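How Does a Robot Know What It Is Looking At?

When you reach for a glass of milk, you don't stop to think about it. Your eyes find the glass, your brain works out how far away it is, and your hand opens just wide enough. A robot has to be taught every bit of that, and the teacher is a computer program (or really, a whole bunch of programs that pass messages to each other).

Let's call our program Nurex. The first part of Nurex looks at pictures from a camera. To a computer, a picture is only a giant grid of numbers, one for every tiny dot of color, so Nurex has to hunt for clues. Where does a dark shape stop and a white table begin? Which dots belong together? 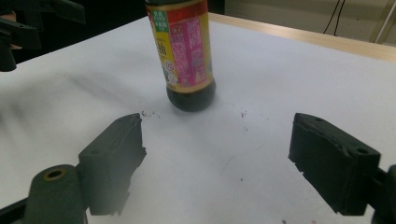
Two fingers and a bottle, from the gripper's own point of view. 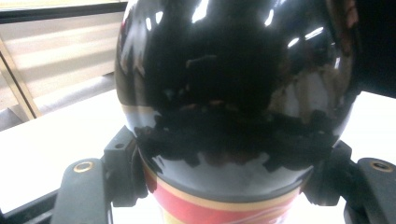 Shiny things are extra tricky, poor Nurex! Imagine looking for the edge of a mirror when the mirror is full of other things. The program might mistake a reflection for a real object, or think a bright spot of light is a hole. So we let it practice. People show it pictures, maybe 300 to begin with and then many more, and each time it guesses wrong, the numbers inside it get nudged a little.

The second part of Nurex is the planner. It draws an invisible path through the air, a bit like the dots in a connect-the-dots puzzle. If there are 46 dots on the path, the planner checks every one of them to make sure the fingers won't bump into anything on the way.

Last comes the controller, which is the part that says "go." It tells the motors how far to move, then checks, then tells them again, over and over, many times in the time it takes you to blink. It also decides how hard to squeeze, and an egg needs a much gentler squeeze than a can of beans!

Try it at home: close one eye and slowly reach out to touch the cap of a marker. Now try with both eyes open. Which was easier?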